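Bin-picking cell budgeting

Bin-picking cell budgeting is the planning and costing of a workstation where a robot arm takes loose objects out of a bin, tray or tub. Covers the arm, the gripper, sensing, the table, the bin itself, cabling, labor and spares. Usually done before a purchase order goes out, sometimes after, which tends to cost more. Term is used mostly by small labs, repair shops and sorting operations. Larger plants fold it into general line planning.

Background

Early cells were bought as a single item. Arm, controller, maybe a stand. Everything else came out of a general supplies account and was never added up. Planner Serpil Güneş, working on the Gratitz sorting trial, put the loose items on one sheet and found the arm was less than half of what had been spent. Her sheet, later called the Gratitz sheet, is the layout many small buyers still copy. It has 7 headings: arm, end tooling, sensing, work surface, containers, cable and air, people. Later versions add a line for test objects.

The sheet was never formally published. Copies differ. The version kept at Nwankwo splits "people" into setup and running, the Jemus one doesn't.

Scope

What counts as part of the cell is the first argument in most projects. A narrow scope takes in the arm, tooling and controller only. A wide scope takes in floor space, power, training, and the objects to be handled. Funders often want the narrow number. Operators need the wide one. Güneş recommended writing both on the first page, with the date.

Arm

Selected on reach and payload first, price second. Common mistake is measuring reach to the near rim of the bin. Should be to the far bottom corner with the gripper pointing down, plus the length of the tooling. A arm that reaches the rim but not the corner leaves objects behind and somebody has to get them out by hand.

Used arms are cheaper but the controller may be out of support. Ask for the software version in writing. Ask who pays for freight. Ask whether the handheld controller is included, it is sold seperately more often than buyers expect.

End tooling

Fingers, suction cups, or both. Slim fingers get between objects and down against a wall, but bend. Suction is quick on flat smooth faces, poor on crumpled or bristly things. Shops handling mixed goods normally budget for fingers and add suction later if the numbers support it.

Spare fingertips belong in the first order. The Tronstead cell ran for 2 weeks with one set and then sat idle waiting on a delivery. Mounting plates too. Plate from one maker rarely fits the flange of another without an adapter.

Containers and work surface

Most underpriced heading on the sheet. Bins get bought from a catalog on outside size, when it's inside size and wall slope that matter. Sloped walls push objects toward the middle, helpful. They also eat floor area. A divided bin allows picking from one side and dropping in the other with no second container, but the divider is one more thing for the tooling to hit.
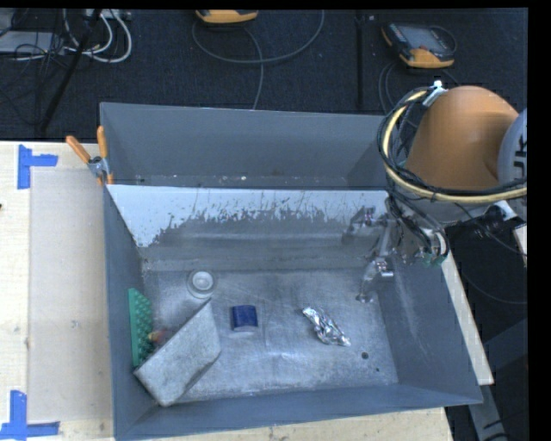
Metal bins last and don't flex. They also shine. Reflections off bare metal can confuse depth sensing, and foil and clear plastic make it worse. Budget either for a matte coating, which scrapes off with use and needs redoing, or for better lighting and a sensor that copes. Doing neither is the cheap option for the first month.

Fixing the bin in place is a small cost often skipped. Clamps, brackets, or bolts through the table. An unfixed bin drifts with each contact and taught positions go stale. Tape on the table helps put a bin back where it was, doesn't hold it there. For trials a hand clamp is normally enough. For daily running, bolts.

Wood tabletops are acceptable for light arms. Heavier ones want a steel frame under them, anchored.

Cable and air

Hoses and cables along the arm need slack at every joint and a tie that doesn't cut. The planning figure in the Gratitz sheet is 20 percent over measured length. Buyers who order exact length reorder. Cable wear is a running cost and should be listed as one, not buried in setup.

Allow somewhere to put handheld controllers. A hook is enough. On the floor they get stepped on.

Test objects

A cell meant for mixed goods should be tested on mixed goods. The Jemus list calls for 200 objects, at least a quarter of them soft, shiny or see-through. Identical blocks give a flattering pick rate and tell the buyer little about the real job. Objects wear out and get crushed, so the line is renewed each budget period.

People

Setup labor is the heading most likely to double. Calibration, safety review, writing the pick routine, redoing the pick routine. Running labor includes clearing jams, emptying and refilling bins, wiping down sensors. Small shops often record this as zero on the grounds that staff are already there. Auditors at Nwankwo rejected that in June 2026 and the practice has been dropped in their template.

Contingency

No agreed figure. Fixed sum prefered over a percentage where the arm is second hand, as the low purchase price otherwise shrinks the reserve just when repairs are more likely.

See also

End effector
Total cost of ownership
Work cell layout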